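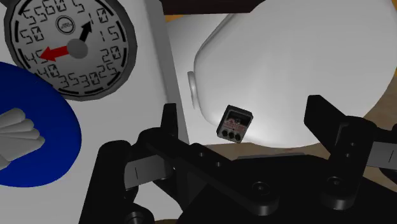

To: the exams officers' list
Subject: Re: Re: coursework marks and the moderation sample

Hello all,

Sorry for the slow reply, I've been buried in entries and only got to the list digest last night with a cup of tea.

> We've been asked to send 25 pieces for moderation this year and
> I've got two members of staff who each marked a different half of
> the cohort. One is clearly tougher than the other. Do I send
> what comes up on the list from the board and hope, or do we
> re-mark first? Also does anyone still use the Gimura sheets for
> logging this or have you all moved on? I've got 157 candidates
> and not much hair left.
>
> Hesa site, lower school office

Please don't send and hope! We did that three summers ago and it was a horrible August. The moderator found that one teaching group was fine and the other was generous, and the adjustment went across everybody. So the kids with the stricter teacher got knocked down as well, having been marked properly in the first place. I had parents on the phone for a fortnight and I couldn't really argue with any of them.

What we do now is a proper standardising meeting before any marks go in. It takes an afternoon. Everyone brings six pieces (two strong, two middling, two weak) with the marks covered up, and we pass them round and mark them blind. Then we compare. The first time we tried it there was a gap of nine marks on one essay, which caused a bit of a silence, but they talked it through with the mark scheme open and got it down to two. After that each teacher goes back over their own pile and shifts anything that looks out of line. I keep the covered copies and the notes in a folder, and when the moderator asks how we standardised I just scan the lot and send it.

If your deadline is too close for a full meeting you can do a smaller version. Get your two to swap ten pieces each, on the same day if you can manage it, and see whether the difference is steady all the way up or only at one end. Ours was only at the top. The generous marker was giving full marks for anything with a decent bibliography, bless her, and was spot on for everything else. That's much quicker to fix than a whole pile.

Whatever you do, make sure the rank order is right across both halves once you've finished. A moderator can cope with a cohort that's a touch high all the way through. If it's jumbled they'll ask for more work, and then more again, and you will be at the photocopier until teatime.

On the logging question, yes, we're still on the Gimura sheets. I know, I know. We trialled Drostance last year and it's very pretty, but it wouldn't let two people have the same component open and it kept rounding my half marks. With 305 candidates over four subjects I couldn't be doing with it. The people at Falcão (we share an exams assistant with them, mornings only) like it a lot, but they have one marker per subject so the locking never bites. If anyone has got it working with several markers I'd love to know what you did, as the head is keen and I'm running out of excuses.

A couple of other bits while I'm here.

Somebody asked last month about authentication forms for pupils who joined mid-course. We get the old school to sign for the work done there and our own teacher signs for the rest, and we staple the two together. Never had it queried. Do chase the old school early though, one took five weeks to answer and then sent me the wrong child.

And the internal appeals window. You have to tell candidates their centre marks in time for them to ask for a review before you submit, and I'd put the date in the calendar now if you haven't. Ours get a slip in tutor time and they sign a sheet to say they've had it. The sheet has saved my bacon twice. We had four requests last year, one mark moved (up, by three) and the others were happy enough once they'd seen the comments.

I've got a one-page checklist for the standardising afternoon if it's any use, plus the letter we send home. The list software strips attachments over 300 KB and the letter has the school crest on it so it's enormous, but mail me off list and I'll send both.

Good luck with it, and do let us know how the swap goes.

Exams office, upper school

PS. Has anyone had their pre-release packets yet? Ours are showing as delivered and they most certainly aren't in my cupboard.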